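Hospice nurse questions Plarkatlow's new "comfort line" for patients at home

LACERDA -- The pitch sounds good. A dying patient gets pain relief at home, adjusted at any hour by a nurse on a video call, and the family never has to drive to the emergency room at night. Hotuvance, the company that sells the service, calls it peace of mind by phone.

A hospice nurse who has worked in Lacerda for 11 years would like to see some proof.

"I've sat through the presentation twice," she said. "Both times I asked what happens when the call drops. Both times I was told that was a great question."

She agreed to talk at her kitchen table on the condition that her name not be used. She still works for one of the agencies that signed up for the service in December, when the Plarkatlow hospital group began offering it to patients with less than six months to live. The group has 1,226 people enrolled, according to the brochure it mails to families. The brochure does not say how many of them are still using the service, or how many were enrolled without quite knowing it.

The nurse said she has met some of those. One family in Notby, she said, thought they had signed a form for a hospital bed.

"The daughter showed me the paper. It was in there, on the second page. I'm not saying anybody lied to her. I'm saying she'd been awake for two days and somebody put a pen in her hand."

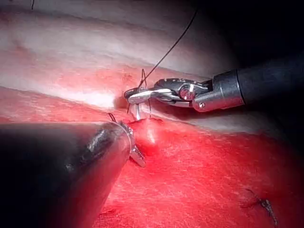 Money is the part she keeps coming back to. Under the old arrangement her agency kept two nurses on the road overnight. Now it keeps one. The agency told staff that the change had nothing to do with the new service, and she doesn't believe it.

"They can call it whatever they like. There used to be two cars and now there's one car and a tablet."

The hospital group says calls are answered in under 60 seconds. She doesn't dispute the figure, but wants to know what counts as an answer. When she tested the line herself from a patient's living room, a recording picked up right away and told her she was important. A person came on a good while later - polite, well trained, and in another time zone.

Asked whether she was simply defending her own job, she laughed and said sure, some of it was that.

"You should ask me that. You should ask them too. They've got a job to defend and it pays a lot better than mine."

She is careful to say the idea isn't worthless. Out past Notby, where the roads are bad and the closest pharmacy shuts at supper, she has had patients who were glad to see any face at all at three in the morning. One man liked the tablet so much he called it to talk about baseball. She figures the company logged that as a successful contact.

What bothers her is the way the service gets talked about, as if a bad death were mostly a scheduling problem. She has heard the word "seamless" more times than she can stand. In her experience the last week is full of seams. The medicine runs out early. A brother flies in and wants everything stopped, or everything started. Somebody has to stand in the hallway with him.

"A screen can't stand in the hallway," she said. "Maybe I'm old. But show me how it does that and I'll shut up."

She has asked for the complaint records and been told they belong to the company. She has asked whether patients who used the line had better pain control than those who didn't, and was handed a survey filled out by relatives who were still enrolled. There was no box for families who had quit.

The hospital group has said it will review the service when the first contract is up. She isn't holding her breath. The last review she remembers was of the mileage policy, and it ended with the mileage rate going down.

Her own mother is 84 and has already told her what she wants. It's written on an index card on the refrigerator, under a magnet shaped like a trout. The first line says no hospital. The second line, added this summer in different ink, says no tablet.

"I didn't put her up to that," the nurse said. Then she went to move her car, because the night nurse was blocked in.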